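Clearing the table, one paper bag at a time

The product manager for the Jorov would like it known that she didn't choose the yellow. "It was the plastic that came in the right stiffness," she says. "We could have had it in beige in December. We wanted to ship."

The Jorov is a tabletop clearing kit from Dullance, a small firm that until now made parts for other people's sorting lines. You get an arm, two soft fingers, a wrist camera and a clamp, and the arm picks up packaging and puts it where you told it to. Dullance rents it out at 300 dollars a month to gift shops and mail-order packers, who produce more empty packaging than they care to discuss.

I asked why anyone would start with trash.

"Everybody demos with a cube," she says. "I have nothing against cubes. But no customer has ever called me up about a cube."

What customers call about is molded pulp, the stuff that holds your new appliance still in its carton. It bends, it sheds, and it was designed by someone who assumed you'd have thumbs.
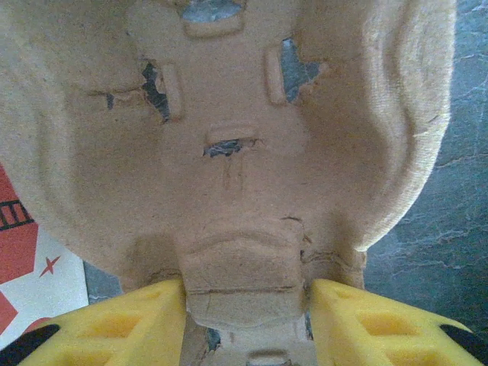 "You want a tab or a rim," she says. "Something with two sides. If the fingers close on a big curved face they just slide off and look embarrassed. So most of the training went into finding the part worth holding, and the squeeze took us a week."

The squeeze comes in 7 settings. She recommends the third and admits she has never found a use for the top one, though a customer at Mansour, a tea importer, swears by it and won't say what for.

The trial at Mansour ran to 131 items, and she brought the log. Pulp did well. Cartons did well. Paper bags, she says, "were a character-building experience."
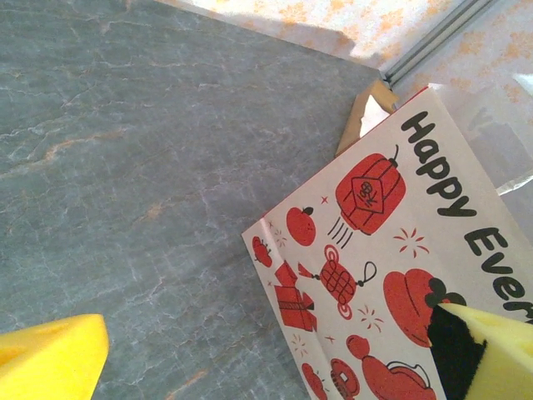

"A bag lying flat has almost no height," she says. "You and I would slip a fingernail under it. The arm has to find a fold or a corner, and if there's a lot of printing on the bag, it used to get interested in the drawings. It would go for a line of ink as if it were an edge. We fixed that in the last update — mostly."

Patterned tabletops gave it the same kind of trouble, and the manual now suggests a plain mat. She doesn't use one herself. "I like to know when it breaks."

The obvious rival is the Darnau, which uses suction and is faster on anything smooth. She is gracious about it for nearly a full minute. "It's a lovely machine. Ask them to lift something with holes in it."

Setup takes 3 hours if you read the manual. She wrote it, and she doesn't expect you to. The next batch of rentals goes out in December, and the fingers will still be yellow.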